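Handling Stations for Small Workshops
Course notes, part two: looking at a packaged two-arm kit
Notes by Tyra Sundqvist, with additions from Mwangi Khaemba

Welcome back, everyone. Last time we got through the history of the parallel gripper and rather a lot of questions about payload, and I promised that this time we would look at something you could go out and buy. So these notes are about the Rimik bench kit, which is sold by Bernley as a complete package: two arms, two grippers, the controller, the mounting plates, the teaching software and a year of telephone support. Please bring them along to the practical, as I shall refer to them when we fill in the review sheet.

A word first on what a kit of this sort is for. Bernley aim it at small firms and colleges who want to try a packing or sorting job before they spend serious money. You show the arms a task by guiding them through it, the software stores what you did, and after enough repetitions you can ask it to have a go by itself. The handbook suggests 30 repetitions for a simple pick and place, and 80 for anything where the two arms have to share the work. Mwangi thinks the second figure is on the low side, and having sat through a good many afternoons of this I am inclined to agree with him — but do try it for yourselves and keep a note of what you find.

The task we have chosen for the review is filling a stationery case. It sounds childishly easy, and I do remember the laughter when I announced it to the October group! Pens and glue sticks are a very fair test, though, because they roll, they are narrow, and they have to end up lying in a particular direction before a lid will close over them. 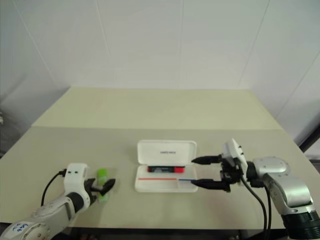
Gripper choice is where most of your marks will be won or lost on the review sheet, so let us spend some time on it. The Rimik kit comes with long, slim fingers as standard, and Bernley will sell you a shorter, padded pair if you ask. Long fingers are lovely for getting down into a tray without knocking the walls, and you can appreciate why when one arm is working close over the open case with its fingers spread wide and the lid standing up just behind. The price you pay is stiffness. A long finger bends a little under load, and the further out you hold the item the more it will want to swing. Look too at how the other arm has its green stick held more or less upright between the fingers, and ask yourselves what has to change before a stick held like that could be laid lengthwise in a tray. Either the wrist turns, or the item is put down and picked up again another way round, or the second arm takes it over. All of these are possible with this kit, and each costs you time.

Now to the software, about which I have warmer feelings than I expected. The teaching screen is plain and a bit old-fashioned, but it is clear, and Liv Løken managed her first recorded task without opening the handbook at all. Replays can be slowed down, which is a great help when two arms are near each other and you are feeling nervous. What I miss is a decent way of labelling recordings. You get a number and a time, nothing more, and after a morning's work you will be very glad of a pencil and paper. Do write down which recordings went wrong as well as which went right.

On cables, please read section 2 of the handbook before the practical. The cables at the wrist need enough slack for the full turn, and slack cables have a way of finding the edge of whatever you have put on the table. Run each arm slowly through its whole path with the bench clear, then again with the case in place, and watch the loops and not the fingers.

Cost is the last heading on the sheet. Bernley quote separately for colleges, so I can't give you one price that will suit everybody, but the extended support comes to 400 a year after the first, and that should go into your comparison with the Upadhyay station we shall be looking at next.

For the practical, work in pairs. Fill in the gripper section together and the software section separately, then compare. Sheets go to Siv Kristiansen, and if you need a spare copy she has those too.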